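Cloth cover on the folding table: keep or remove?
Posted 27 October 2008 by tablewright

tablewright: We fold shirts on a table under an olive-green cloth. The cloth creases, and the creases print through to whatever is laid flat on it. I propose bare tops. Fitzgerald has 3 available.

Skivton_dry: Disagree. On a bare top a T-shirt slides when you bring the sleeve over. Pull the cover tight and clip it underneath.

tablewright: Clipped since September. It still wrinkles by noon.

gerk207: Weight of the cloth matters more than clips. At Gerkton we went to a heavier canvas, 4 clips per long side.

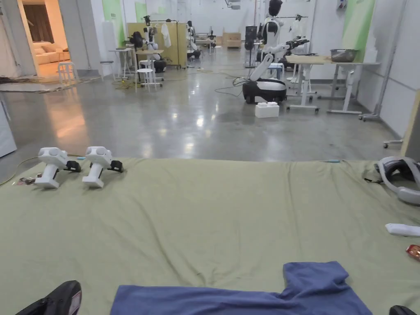 Sudness Garment Handling Group

tablewright: Blue shirt, near edge. The right side is bunched up and the cover has folds running across it.

Skivton_dry: The far edge is straight, so your tension front to back is probably fine. I would pull the ends. Also get the small stuff off the surface before you re-stretch. The remote and the red packet can go in a tray.

gerk207: Agree on the tray, not on the ends. Pull only the ends and you get ridges lengthwise. Iron it first.

tablewright: Will iron, then re-clip all round. If it creases again I am taking it off.

Comments (2)
pressroom139: We use felt under the cover. Less slip.
lintfree: Felt sheds. Avoid with dark shirts.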